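Lenetti says its duster cell at Drinska looks after itself. The technician who services it each week laughs at that. "It looks after itself until the gripper slips," she says.
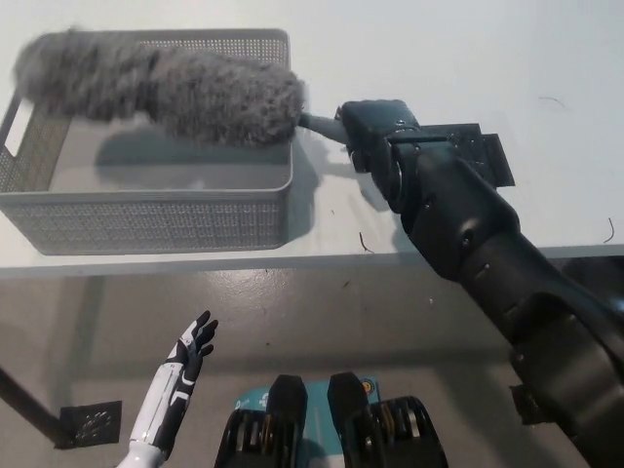 The right-hand gripper holding the duster over the basket at Drinska.

She checks the grip every 300 cycles, though the manual allows 1387. Was that figure ever tested? "Not with a handle this short."
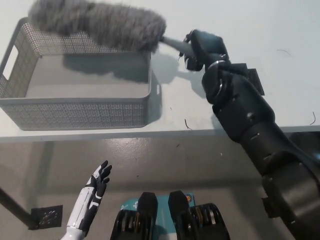

She also wipes the fingers with a dry cloth and goes over the arm bolts by hand. The job takes nine minutes. Lenetti's brochure doesn't mention it.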